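Search tickets, articles, topics

Support > Printing and labels > Label alignment

Ticket 1321: shelf labels drifting down the page

Okay, so this one ate most of my February and I'm writing it all out in case somebody else has the same headache. I run the labels for our stockroom out of Zekero, printing to a Plornora thermal printer over USB. Everything was fine until the last update. Then every batch started creeping downward, a tiny bit per label, so the first few looked great and by label 48 the barcode was sitting right on the gap between two stickers.

First thing I did was recalibrate the printer (hold the feed button, let it spit out blanks, swear a little). That fixed the first page and nothing else. Next I swapped the roll for a fresh one, same result. I also tried another cable and another port — no change at all, but at least I got to dust behind the desk!
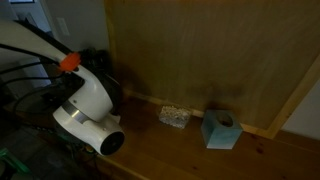
White arm, orange cable clamp, wooden shelf.

Then Subira Mosoti from Asemance support wrote back and asked me to export the template and open it in a plain text editor, which I'd never thought of doing. Sure enough, the label height in there didn't match the one on the settings screen. The screen said 2 inches and the file had a slightly bigger number, left over from an old Mwakyusa template I imported ages ago. So the printer was doing exactly what it was told, poor thing.

What worked for me: I deleted the imported template completely (renaming it didn't help, I tried), made a new one from scratch, typed the height in by hand, and restarted the print service before sending anything. I ran 145 labels in one go and the last one lined up with the first. I did have to put our logo back in, and it came out fuzzy until I saved it as black and white.

Still open on my end: the preview window shows the old spacing even though the prints are right. Subira has a separate ticket going for that, so please leave this one open until she's had a look — I'll add the new template file tonight.

Tags: thermal printer, templates, label drift, imported settings

We use cookies to keep you signed in and remember your ticket filters. Accept | Manage choices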